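Bag Exchange in Todham Moves to Plostarska and Adds Zipper Check

The Todham bag exchange will reopen this Sunday at 10 a.m. in the front room of Plostarska, the sewing and mending shop on Canal Street. It will stay there through the end of March. Residents can bring in a bag they no longer use, take one home, or do both. There is no charge and no need to live inside the town limits.

The exchange took in 3,791 bags last year at its old home in the bus station annex. Most were backpacks, totes and small duffels. Of those, 902 could not be handed out again in the state they arrived in, and the most common fault by a long way was the zipper. Missing sliders, bent teeth and pulls that had snapped off accounted for more of the rejected bags than torn straps, stains and broken buckles put together.

Under the new setup, every bag with a zipper will be checked on a table before it goes on the shelves. The bag is laid down, the zipper is run along its full length and back, and the lining and inside pockets are looked over. Straps are checked at the same time, mainly at the stitching where they join the body of the bag.

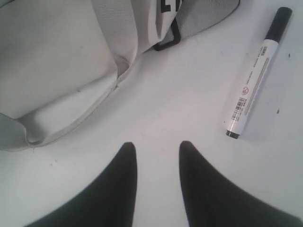

Zakhar Kostiuk said that straps worried people more than they should, and that a loose strap end could usually be sewn down again in the time it took to find the right thread. A zipper was different, Kostiuk said, and the old exchange had been too quick to put bags out on the shelf after a glance at the outside. Several came back the same afternoon.

Bags that pass will get a green paper tag and go straight to the shelves. Bags that need a small repair, such as a new pull or a few inches of stitching, will get a yellow tag and wait in the back of the shop. Plostarska expects to clear the yellow tags once a week. Anything past saving will be taken apart for buckles, webbing and usable lengths of zipper, and the rest will go to the textile bin behind the building.

The shop has set aside two long shelves and a rolling rack. Adult bags will be on the rack and children's bags on the lower shelf. Pencil cases, toiletry pouches and lunch bags will go in bins near the register -- last year these were mixed in with everything else, and many people left without knowing they were there.

Replacement parts are being supplied by Çetinkaya, a notions wholesaler in Plillport that already sells thread and elastic to the shop. The company is providing 2,000 sliders and pulls in mixed sizes, along with a quantity of cord and small clips that can be used to make a pull when the original tab is gone. A cord pull is often easier to grip than a short metal tab, particularly for children and for anyone with stiff fingers, and the shop plans to add one to any bag whose tab is too small to hold comfortably.

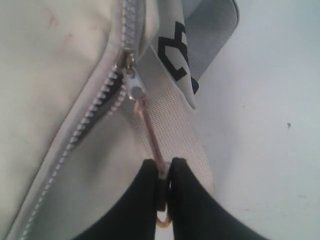

A thin pull cord on the zipper of a light gray fabric bag.

The cord is simple to replace at home. A doubled length is passed through the hole in the tab, the loose ends go back through the loop, and the whole thing is pulled tight. Plostarska will have precut lengths in a dish by the register, free to anyone who wants one, whether or not they are leaving a bag. For sliders with no tab left on them at all, a split ring and a clip will do the job, and those will be fitted at the shop while people wait if the line is short.

Opening hours are longer than they were at the annex. The exchange will run on Sunday from 10 a.m. to 3 p.m., and bags can be dropped off on any other day the shop is open. Drop-offs should be made at the side door, where there is a cart. The shop asks that bags not be left on the sidewalk after closing, which happened a good deal at the bus station and led to a number of them being rained on.

There is a limit of 15 bags per household for drop-offs on any one day. Groups clearing out a storage room or a lost-and-found should call ahead. The limit for taking bags is two per person on the first day and will be dropped after that if supplies hold up.

The exchange will accept:

Backpacks, totes, duffels, messenger bags and gym bags
Pouches, pencil cases and lunch bags
Fabric shopping bags in clean condition
Bags with broken zippers, if the fabric is sound

It will not accept hard-sided suitcases, bags with wheels, anything with mold, or bags with a strong smell of smoke or fuel. Leather bags will be taken only if the zipper and lining are both in working order. The shop's machines are set up for fabric and webbing, and leather repairs have to be sent out.

Pockets should be emptied before a bag is dropped off. Last year's finds included house keys, a passport, several library cards and a set of hearing aid batteries still in the wrapper. Items found at Plostarska will be kept in a box for one month and then turned over to the town hall desk.

Washing is also appreciated. Most plain fabric bags can be wiped down with a damp cloth and a little dish soap, then left open to dry. Pale fabric shows dirt along the bottom seam and around the zipper first, and an old toothbrush is good enough for both. Bags do not have to look new. The shop will take one with faded color or a company name printed on it, provided it closes and holds what it is supposed to hold.

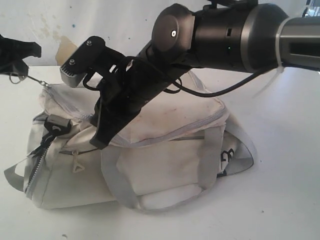

A white fabric bag on its side on a white tabletop.

The move follows the closing of the annex, which the bus company is turning into a ticket office. The exchange had used the space for six years under an informal arrangement and had known since the fall that it would need to leave. Two other sites were looked at, one of them the old feed store on the Plillport road, but it had no heat and poor parking. Plostarska offered its front room after moving its cutting tables to the rear of the building.

The shop itself will keep its normal services during exchange hours. Customers picking up hemming or alterations can go directly to the counter and do not need to stand in the exchange line. Paid zipper replacement on coats, tents and cushions will also continue as before, at the usual prices, with a separate ticket. Work on exchange bags is done in slack periods and will not be put ahead of paid orders.

A short class on zippers is planned for the second week, in the evening, starting at 6:30 p.m. It will cover how to put a slider back on the track, how to tell a worn slider from a damaged row of teeth, and how to make a stop with a few stitches when the bottom end has come apart. People taking the class should bring one bag or jacket of their own to work on. Seating is limited and there is a sign-up sheet at the register. A second evening will be added if the first fills.
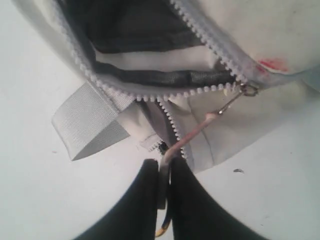 Linings are the other part of the check, and the one most likely to be skipped at home. Crumbs and grit work their way into the bottom seam, and a small hole in an inner pocket can swallow coins for years without being noticed. The zipper should be opened as wide as it will go and the bag turned toward a window. Dark linings need the most patience -- with a charcoal gray one that has a paler band running across the middle, the band is easy to see and everything in the folds on either side of it is not. A hand run along the inside is more dependable than a look. If the lining can be pulled out through the opening, so much the better, and a loose seam found this way can be closed with a plain running stitch.

Bags with holes in the lining will still be accepted and will get a yellow tag. A hole in the outer fabric is judged by size. Anything smaller than a quarter can generally be patched from the inside, and the shop has a drawer of fabric scraps for the purpose. Larger holes near a seam or a strap usually mean the bag will be used for parts.

Schools in Todham and Plillport have been sent a notice with the opening hours, and both have asked for a supply of plain backpacks to keep in the office. Those will be set aside from the green-tagged bags before the doors open each week and will not come out of the limit for other visitors. Drawstring bags are wanted as well, for gym clothes. The exchange had very few of them last year and ran out by the second weekend.

Parking is available in the lot behind the shop and along the north side of Canal Street. The front entrance has one step, and the side door is level with the pavement. Strollers can be brought in at either door. Anyone who needs help carrying bags from a car can ring the bell at the side entrance.

The exchange will stop giving out bags at closing time on its last day in March. Drop-offs will end one week earlier, so that the remaining yellow tags can be cleared. Bags still on the shelves after that will be split between the two school offices and the textile bin. Plostarska has not yet said if it will host the exchange again in the fall.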